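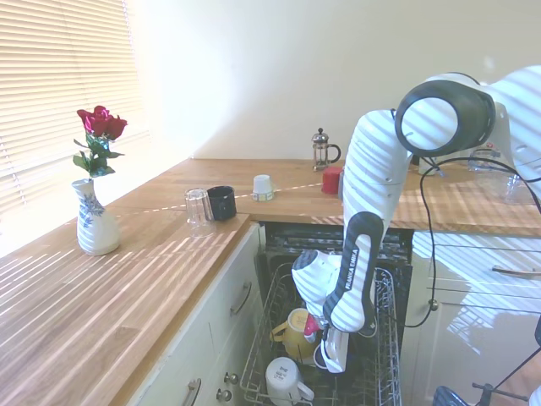

June, a little before four in the afternoon

I have now read what the Leris booklet says about loading mugs and I don't believe it. "Place cups so that water can drain freely." Fine. Then there's a drawing of a rack with every cup standing at the same angle like a choir, and I would like to know whose cups those are. The yellow mug will not stand like that. It goes over on its side in the middle of the rack with its handle pointing left, and I can't see how anything is supposed to drain out of it freely or otherwise.

Miklós swears by the Clorkholm tablets. Miklós also swore by the descaler, and I still have most of the descaler. He says you don't have to rinse first. I rinsed first. If I hadn't, and the tea ring had stayed, he'd have told me I had the wrong program.

What bothers me more is the money. The machine was 797 with the delivery, and before that I had a sink, which came with the flat. The leaflet from Nitlow promised I'd save "up to" 1000 liters by some date or other. Up to. I save up to a million dollars every time I don't go out.

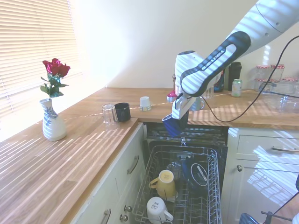
97

The counter has to be cleared before you can load anything, and then it fills up again with what won't go in. The drinking glass is upside down on the wood, next to the black mug, also upside down. I've never been sure about that habit. My mother did it against dust. I do it because she did, and I suspect it only moves the dust question to the rim. The little white cup gets the same treatment. Over in the corner are the jars with the red and white gingham lids, and the green soda can that isn't going in any dishwasher, and the glass baking dish, which might if I gave up on everything else.

The labels are another thing. There's a sticker on the dark plate, and the white mug has one with a barcode. Are you meant to peel them off first? The booklet doesn't say. I picture them coming away at some point and going down the filter, and then a man comes out and charges me for it.

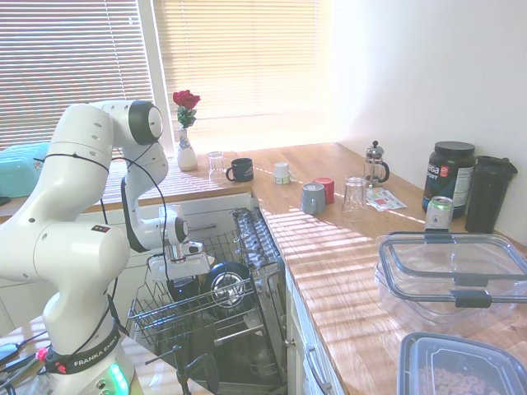 Gergely Hajdu wrote back that I was making work for myself, that plates go upright and cups go open side down, and that he had never once read a booklet for a kitchen appliance in his life. I believe the last part. I've had dinner off his plates.

Still, I'll give him the plate. A dark plate standing on its edge does look like something that might come out clean. And the cutlery tray with all its slots I have nothing against yet, although I don't see why each spoon needs its own parking space. Driss has the basket kind and throws them in by the fistful, and his spoons seem all right.

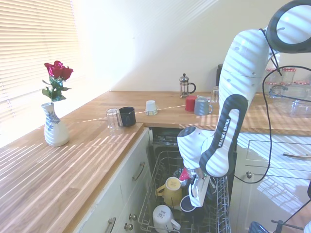

3 min read

Later, same afternoon. The sun was coming through the blinds in stripes right along the counter, and in that light you see every crumb on the wood. I wiped it. I don't think it made much difference.

Mohcine asked on the phone whether I'd got used to the machine. I said I hadn't been persuaded. He wanted to know what would persuade me and I said a yellow mug with no water in the bottom of it, and he said to tilt it. It is tilted. It's tilted with the opening facing up, which I grant may not be what he had in mind.

The French press stays at the back by the wall and gets washed by hand, whatever the booklet thinks. The vase too, when the time comes. I wouldn't trust those blue flowers to any hot program.

Tomorrow: ask Gadisa whether hers leaves that film on the glasses. Return the Ogundipe sponges, they shed.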